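Hand-held gripper pair keeps letting go of elastic waistbands, what would you try?

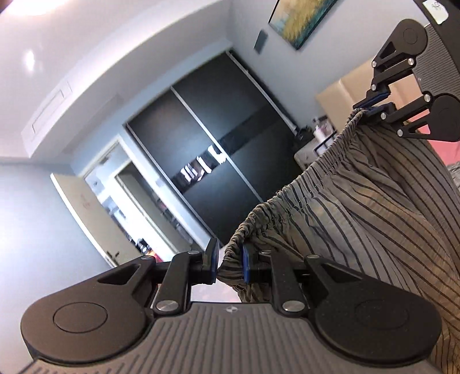

Posted by Ntombi Modise, 22 Apr 2026

I've been building a pair of hand-held grippers at home over the winter, for collecting clothes-handling runs that I can later play back on the arms at our shared workshop in Skiltcombe. T-shirts and tea towels are going brilliantly! I'm up to 81 runs and still grinning every time one comes out clean. Trousers are where I get stuck. I bunch one end of the waistband between the blue pads of one gripper, pinch the far end with the other, and pull them apart to get the elastic straight before laying the thing down. The striped grey pair is the worst of the lot, with all those tight little ruffles along the top. On maybe one go in five, a side creeps out of the pads and pings back across the room.

The pads are printed in a soft filament from Korkimeo, and the linkages are my own drawing, black plates with triangles cut out to save weight. I don't want to squeeze much harder as the plates already bow a bit when I really clamp down. Has anyone found a pad shape or surface that holds on to gathered elastic? I'd love to hear about anything, even half-tried ideas.

Dumisani Oosthuizen

What a great build. I went through the same thing with pillowcases and hems last December, so here's what worked on mine.

First, wipe the pads. Mine picked up a film of fluff and whatever the washing powder leaves behind, and they held far better after a rub with a damp cloth. Do it before every session.

Second, look at how the two pads meet. If the tips touch before the middle does, you've only got a thin line of grip, and a fat bunch of elastic will roll straight out of it. Close them on a strip of paper and tug at different heights. I reprinted mine with the face tilted back a touch and it made a huge difference, much more than squeezing harder ever did.

Third, try taking less cloth. I used to grab a great wad because it felt safer, but the layers in the middle slide over each other. A flat pinch of just the band, with the elastic running straight into the pads, stays put for me. It takes longer to line up, and you'll want the same habit in every run or your arms will learn two different grabs.

I also roughed the pad faces with 800 grit paper. It helped on cotton and did nothing I could notice on shiny fabric. Happy to send the pad file if your mounting holes are 14 mm apart like mine!

Zodwa Hendricks

rubber glove fingertips over the pads. ugly but they grip like mad. change them when they tear

Shireen Magagula

Do you need it pulled that tight? I only stretch until the ruffles start to open, then lower it on to the table and smooth from the middle outwards. Also check your pivot screws, mine worked loose and the fingers had a wobble I'd been blaming on the pads for weeks.

Ntombi Modise

Thank you all, this is lovely! Dumisani, yes please to the file, my holes are the same. I did the paper test just now and the tips do touch first on one gripper, so that's getting reprinted tonight. Shireen, I'll go round the screws while it's printing.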